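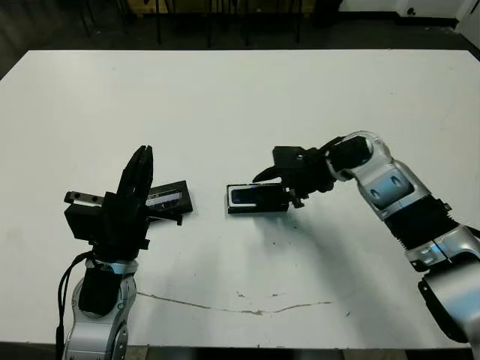
Can a machine do household chores yet?

A few of them, slowly, and under conditions that most homes and workshops do not offer. A robot may handle a familiar object on a clear table with some reliability. Folding mixed laundry, loading a dishwasher or sorting a bin of returned parts remains difficult, and we advise our members accordingly.

The Hernside Institute was founded to give manufacturers, care providers and housing associations an independent view of such questions. We maintain a permanent staff of 17 at our Dridberg laboratory, together with a smaller office in Siregar that is responsible for publications and member services. The Institute does not sell equipment and accepts no commission from those who do.

Our principal work is the Jadetti Register, a list of 118 everyday tasks drawn from kitchens, stockrooms and packing benches. Each task is attempted under written rules and graded by two assessors. At present, seven tasks hold our highest grade – all of them involve rigid items placed within easy reach. The Register is revised every April, and members receive the full results, including failed attempts.

Visits to the Dridberg laboratory may be arranged in writing through the Siregar office.

Last updated: 19 February 2020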